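**May 7, 2018 – two-arm cell, bench rules, second pass**

Went back through the cell rules with Hongmei this morning. The old sheet was written when there was one arm on the table and it shows. Half of it says "the robot" and you have to guess which. Rewriting it from scratch instead of patching. Draft below, then open items. Leszek to read before it gets taped up.

Naming first. Left and right are as seen from the operator's chair, always, including in logs and file names. Cyprian had been using A and B with A on the right, so anything of his from before today needs checking before it gets merged. He says it is 16 runs. I renamed the folders and left his originals alone.

**Before power**

- Walk the cable run on both arms from base to gripper. The bundle needs enough slack for the elbow at full reach and must not be able to drop onto the table. If you had to retie anything, move that arm through its range by hand before powering it.
- Try each base clamp by hand. No wrench unless it moves. If it moves, stop and write it down, then tighten.
- Nothing on the floor inside the tape that you are going to trip on while looking at the arms.
- Stop button on the operator's side, in reach while seated. Press it once and confirm both arms drop out. One arm dropping out is a fail, even if it's the arm you care about.

**Setting the table**

- Arms parked or held clear while hands are inside the frame. Two people at the bench means one person sets and the other keeps a hand on the stop. Say "hands in" and "hands out" out loud. Kazimiera pointed out we all stopped doing this in about a week last time, so it is now a line on the run sheet with initials.
- Brush task: scatter the loose brushes by hand, don't arrange them. Tidy rows make the task easier and the numbers look better than they should. Handles can cross the board joints.
- Anything that stays on the table as background stays put for the whole block. If it gets bumped, end the block.

**Speed and overlap**

- Reduced speed for the first pass after any change, including a gripper swap or a retied cable.
- The middle of the table is shared. One arm goes in at a time unless the run sheet says otherwise. The Stevudon supervisor is supposed to enforce this, but it only checks wrist positions and doesn't know about anything held in the gripper. A brush handle sticks out well past what it thinks is there. Until that's fixed, treat a loaded gripper as bigger than the software does – I've put an extra 40 mm on the keep-out for both sides.
- Never reach in to rescue an object. Stop, hands in, fix, hands out, restart. A failed pick is a failed pick and gets logged as one.

**Logging**

Every stop gets a line: who, which arm, why. "Random stop" is not a why. Went through the Plikine log and of 88 stops on record far too many say exactly that, or nothing. I can't tell from those whether we have a hardware problem or nervous operators. Ticket 881 is open for making the reason field required. Ryszard is against it because people will type a period to get past it. He's probably right, but a period is still easier to search for than a blank.

**Open items**

1. Does the reduced-speed pass apply after a software restart with no physical change? Leszek says yes, Cyprian says it wastes the morning. Leaving it as yes for now.
2. Rurkix sent the revised clamp drawing. Not urgent, current ones have held. Full review of the cell is due in September anyway and it can go in then.
3. Old one-arm sheet is still pinned up by the door. Take it down when the new one is signed, not before.
4. Reference view for the run sheet, brush task, both arms over the table. Hongmei wants one per task so that whoever sets up next has something to compare against. Brush task only so far:

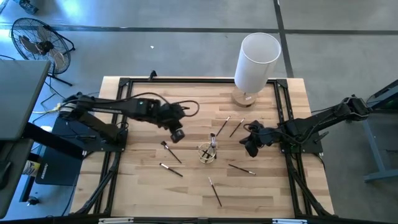 5. Same again for the Wróbel parts task once the tray arrives. Kazimiera has the layout sketch. Rules above should carry over except the scatter one, since the tray fixes the positions – needs its own line. I'll write it when I've seen the tray.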